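## Keeping desktop computers going for longer

Most of the desktop computers that reach the Comville reuse counter are not broken in any serious way. They are slow, noisy, or they switch themselves off after a while, and the owner has already bought a replacement. This item covers the checks worth making before that point. It applies to ordinary tower machines, of the sort that opens with a side panel and a couple of screws. Laptops and all-in-one machines were dealt with in the August issue and are left out.

### Heat and dust

A computer that shuts down without warning during heavy use, and runs normally again once it has stood for a time, is probably overheating. The usual cause is dust between the fins of the processor cooler. Air no longer passes through, the fan runs faster to make up for it, and the machine becomes loud well before it begins to fail. Many owners report the noise as a separate fault. It is normally the same one.

Shut the machine down, switch it off at the wall and unplug every lead. Hold the power button in for a few seconds to drain what charge remains. Take the side panel off and lay the case flat on a firm surface, open side up. Work outdoors or near an open window if the dust is heavy.

Use a soft brush and short bursts of compressed air. Keep the can upright, or it may spray liquid. Stop each fan blade with a finger or a wooden stick while blowing, as a fan spun at speed by the air can damage its bearing. Do not use a household vacuum cleaner inside the case: the nozzle builds up static.

A graphics card, where one is fitted, has its own fan and its own fins, and these are often missed. The card can be cleaned in place, although removing it gives better access. Undo the screw that holds its bracket to the back of the case, release the catch at the end of the slot, and draw the card straight out. Rocking it from side to side strains the slot.

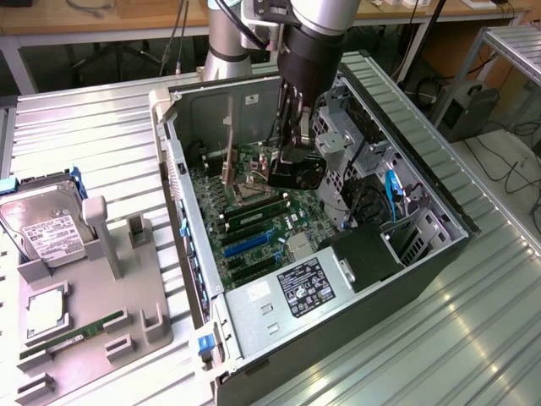 *An open tower on its side, with the motherboard exposed.*

### Thermal paste

The paste between processor and cooler dries out with age. If temperatures remain high after cleaning, it should be replaced. Warm the machine up first by running it for a few minutes, then shut down and disconnect it as before; a cooler lifted cold can pull the processor out of its socket. Clean both faces with isopropyl alcohol and a lint-free cloth. A pea-sized amount of new paste in the centre is sufficient. Tighten the cooler screws a little at a time in a diagonal order.

### Storage

Replacing a mechanical hard disk with a solid-state drive makes more difference to an old machine than any other single change. The Wilance branch keeps a record of start-up times before and after. A typical office tower there went from around 2 minutes to well under one, with no other part changed.

Copy the old disk to the new drive before removing anything, and keep the old disk untouched for at least a month. Check that the used space on the old disk fits on the new one. An existing data cable can be reused if the clip still holds firmly.

### Memory

For web browsing, letters and accounts, 8 GB is a workable minimum. Find out which type of memory the motherboard takes before buying, as the notch is in a different position on each type and the modules cannot be interchanged. Push the module down evenly until the clips close. If the machine beeps and will not start afterwards, the module is usually not fully seated.

### The small battery

A clock that resets whenever the machine is unplugged points to a flat battery on the motherboard. On most towers this is a coin cell, commonly a CR2032. Note any settings that have been altered in the start-up menu before removing it, as they may be lost. Old cells go in the battery bin at the counter and must not be put in household waste. Keep both old and new cells out of reach of children.

### When to stop

The power supply should not be opened under any circumstances. It can hold a dangerous charge after being unplugged. Replace the whole unit if it smells burnt, clicks or fails to start the machine. Swollen or leaking capacitors on the motherboard can be replaced by someone with soldering experience, but the cost seldom makes sense for a private owner.

### Counter notes

The Tirkia project took in 805 towers over the past year across both branches. Machines that cannot be repaired are stripped for memory, drives, fans and cables, and tested parts are sold from the shelf beside the Comville door.

The Mathias tool library now lends a basic kit containing screwdrivers, a brush, an earthing strap and a tube of paste. The deposit is £40, refunded when the kit comes back complete. Paste used is charged separately. Kits are due back by 4 pm on Sunday, and compressed air has to be bought by the borrower.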